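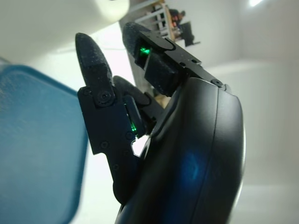 Two little green lights, afternoon

September already and I still haven't finished clearing my half of the workbench! I did get through the big drawer (13 odd screws, all now in the Jitley tin) and wiped down the shelf. Then I stood there way too long looking at the black shell, so glossy it had a soft blue glow on it, with the speckled fingertips poking up. Love those. Tea at 2, then back to sorting cables, which I hate. The Horneo box is still under the stairs and it can stay there till tomorrow, I'm beat.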